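Oltine sets April budget for hand-held gripper equipment

29 December 2024 - Oltine has approved the purchase of 20 hand-held grippers for recording household tasks. Orders will be placed in April through Skirkard at a unit price of £300.

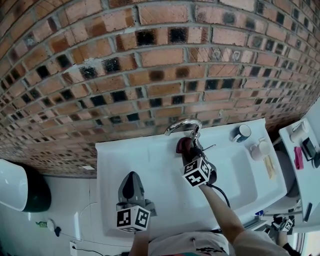 A hand-held gripper closed on the spout of a bathroom tap.

A further £2,966 is set aside for cables, replacement fingertips and printed marker cubes. Robot arms are outside this round and will be costed separately.

"We priced the spares first," said Meirion Lloyd, head of purchasing. "Fingertips are a running cost and need their own budget line."

Delivery will be in two batches, with payment due on acceptance of each.

Contact: Gwenllian Gethin, Oltine press office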